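Teaching Two Arms to Put RAM in a PC: Project Report
Lovely Baluyot
2020-05-18

So this is my write-up for the semester project, and I'm going to tell it more or less in the order it happened, including the bit where I threw away a month of code. The task I picked was memory installation: take a module from a known spot, carry it over to a desktop board, line it up with the slot and push until it seats. People do this in ten seconds without looking. My software needed until April to do it once.

I called the control package Zorkier (it was the first name that wasn't taken in our lab repo, please don't read anything into it). The planner that sits on top of it is Masemwood, which I inherited from last year's group and changed so much that I feel a bit guilty keeping the name. Zorkier runs the low-level loop at 300 Hz and knows about joints, forces and stopping. Masemwood knows about tasks: which part, which slot, which arm, what order. They talk over a plain message queue, and I kept the messages readable on purpose so I could sit there and watch them scroll past.

What I started with

My first version was all positions. I taught every pose by hand, wrote them into a file, and played them back. It looked great in simulation! On the real table it was hopeless. The slot is narrow, the computer case never goes down in quite the same place twice, and a millimeter of error at the top of the slot means you're pressing a circuit board into solid plastic. The arm doesn't care. It just keeps pressing until the force limit trips, and then you get to clear the fault and start over.

I spent way too long trying to fix that with better calibration. I'd calibrate, get a few nice insertions, go eat lunch, come back, and somebody would have leaned on the table.

What I changed

Version two has three parts, and the first one is finding the case. The code fits the board's outline from the overhead view and then refines it using the slots themselves, which are lovely straight dark lines on a green board and easy to pick up. The fixture doesn't get searched for at all. It's printed, I have the model, and once its frame is registered the planner can look up every pocket by name.

The second part is the search. The arm comes down slightly tilted until it feels contact, then slides along the slot direction in tiny steps while holding a light downward force. When the module's edge drops into the slot the height changes suddenly, and that's the signal to straighten up and push. I got the idea from watching my own hands do it over and over, which was a strange afternoon.

The third part is Masemwood's reachability check, and it's the one I'm proudest of. The case has a tall wall on the slotted side, the power supply sits up in one corner, and there are cables running right across toward the drive bays. A straight line from the fixture to the slots is usually a bad line. I gave the planner a rough box model of all the rigid stuff and a fat "keep out" blob for the cables, and it picks an approach from above whenever the low path clips either one.

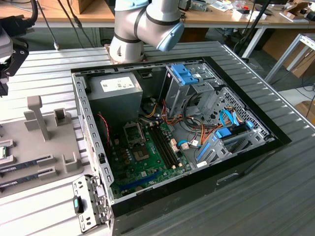
Dionysis Drakos read my draft and asked why the cables get one big blob when the planner could track them properly, and whether I'd be rejecting perfectly good paths. He also wanted to know what the robot does if a cable has flopped over the slots themselves.

Fair questions, both of them. Yes, I reject good paths. I logged 1251 planning calls and in 27 of them the planner gave up even though I could see by eye that a path was there. I can live with that, because a refused plan costs me a retry and a snagged cable costs me a motherboard. As for a cable over the slots, right now the slot finder fails (it can't see enough of the line), the run stops, and I move the cable. I'd love to have the second arm hold it out of the way, but that means reasoning about something floppy and I wasn't going to start on that with the deadline coming.

The bug that ate April

I have to put this in. For weeks the search would work in the first slot and get worse in each one after it. I blamed friction, then the gripper pads, then the force sensor. I rewrote the search filter and made it slower and no better. The real cause was in the slot table I'd typed up: I had entered the spacing in the board's frame, and Masemwood was applying it in the case's frame, and the two were rotated by a hair. By the time you got to slot 4 the offset was bigger than the search could cover. The fix was one line. The debugging view I wrote while hunting for it, which I named Mihăilă, draws every frame on top of the live view, and if I'd written that first I would have had my evenings back.

What's still open

Zorkier's stop condition is too jumpy when the arm is stretched out. The latches on the slots aren't checked, so the module can be seated on one end and the software will happily call it done. I've got half a branch that compares the height of both ends after the push, and it's in the repo under Jerkham if whoever gets this next wants it. Run the tests before you merge, two of them still fail.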